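Notebook, bedroom room, bed making
16 Dec 2018

Continued from the last page, where I stopped at the washing. The cover and the two pillow cases from the Flirkow set are now washed many times and I can say that the cotton did not become gray. It became a little softer, and the creases are easier to pull out by hand. I did not iron anything this time. I want to know how good a bed can look without the iron, and for this the ironed set is of no use to me.

First the inside of the duvet. When it is put into the cover in the usual way, the corners of the filling do not stay in the corners of the cover. They slide toward the middle, and at the foot there is a flat empty piece of cloth. I tried it again with the cover turned inside out: put both hands in, take the two far corners through the cloth, take the corners of the duvet also, and shake the cover down over it. This is slower to explain than to do. After it, the side seams must be followed with the hand, from top to bottom, and only then the buttons are closed. If I close the buttons first, I always open them again.

Our Kuroda duvet is wider than the mattress by 52 cm in total. So if it lies in the middle, each side should hang 26 cm. In the notes from March I wrote that it should be centered by looking at it from the foot, but this is not good advice. From the foot one side always looks longer to me. It is better to stand at one side, measure, go to the other side, measure again, and pull half of the difference. I please ask everyone to do it in this way until we decide something else.

About the pull. It should be taken at the side edge, with the fingers over the edge of the cloth, and it should be slow. A fast pull moves the cover but not the filling inside, and then the puckers come at the corners. The lengthwise wrinkles are another matter, they come from how the cover was folded in the cupboard, and they want a flat hand. 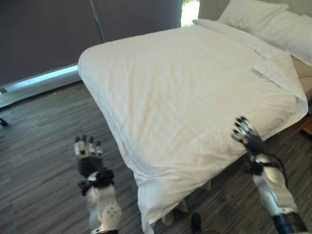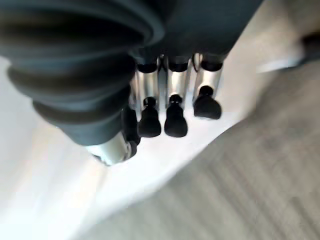
The foot corner is still the weakest point of the method. At the foot there are two lengths which want to hang in the same place, the one from the side and the one from the end, and the cloth has to go somewhere. I see three ways. It can be left loose, which is the fastest. It can be folded under, like a parcel, but with a thick duvet this makes a hard lump. Or the whole duvet can be pulled toward the head by the width of one hand, and then there is less cloth at the foot to make trouble. I prefer the last one. The person who sleeps there will pull it up anyway.

For the turned-down band at the head I wrote two different widths in two different places of this book, I am sorry for this. Please use the wider one. With the narrow band the fold opens again when the duvet is moved, and it has to be made a second time. The fold should be pressed with the side of the hand along its full length before the pillows come.

Pillows: shake each one by the short ends, put the closed end of the case toward the door, and do not hit it in the middle. I know that in hotels they do it, but our Pemance pillows keep the dent for a long time and it looks like somebody has already slept.

Time. I do not write the times of today in the table, I was stopping too often to make notes. The target stays 5 minutes for the complete bed, starting with the duvet already in its cover. Making the cover ready is a separate line in the table and it should not be mixed.

Ambridge sent the answer about the fitted sheets. They have the deeper pocket, the one we need for this mattress, but the smallest order is 100 pieces, and that is too many for one bed and one cupboard. I will ask if they sell samples. If not, I will sew a piece of elastic on the old sheets at the corners. It is not beautiful but it is under the duvet.

Still to do:

Write the inside-out method on one page and hang it on the cupboard door.
Correct the band width in the March notes.
Try the heavier winter filling in the same cover, and look if the side hangs the same.
Wash the second set before it is used, it still smells of the package.
Buy a soft measuring tape, the metal one catches in the threads.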